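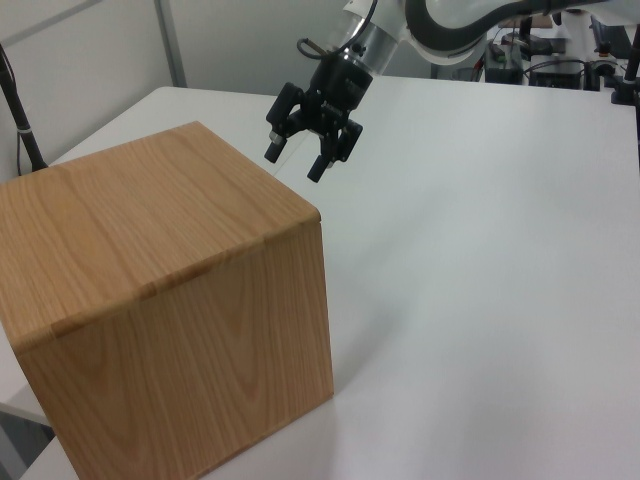 How many hand-guided demos before we switch to remote control? 12 per task, then check the replays before recording any more.

November 15, 2025, Enier cell

Drawer task, kinesthetic first. Arm in free drive, Beat guiding, me on the pedal. Payload was still set for the old fingers so the wrist sagged evrey time he let go. Fixed. Threw out the first few.

Pull speed all over the place. Beat goes slow at the handle then yanks. Trimmed pauses over 300 ms in the log, kept the raw files too.

Upper drawer only for now. Grip in the slot handle, then pull straight along the drawer axis. Any twist and it binds.

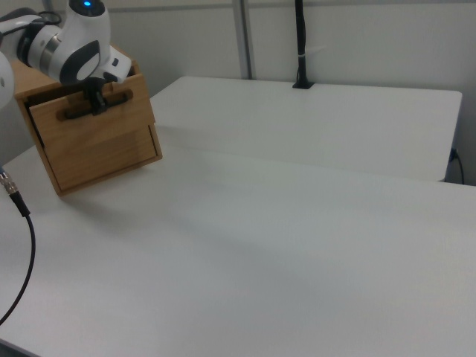
Remote control

Borghild on the leader arm. Lag feels worse than last time, logged 34 ms. Scaling at half is ok for the approach, too slow for the pull. She wants a toggle, ask Vinzenz.

Force limit: left as is untill Florian has looked at the replays.

To do
- rename run folders, Berchtold script chokes on spaces
- redo cabinet pose calibration
- copy everyting to Wivunthorpe share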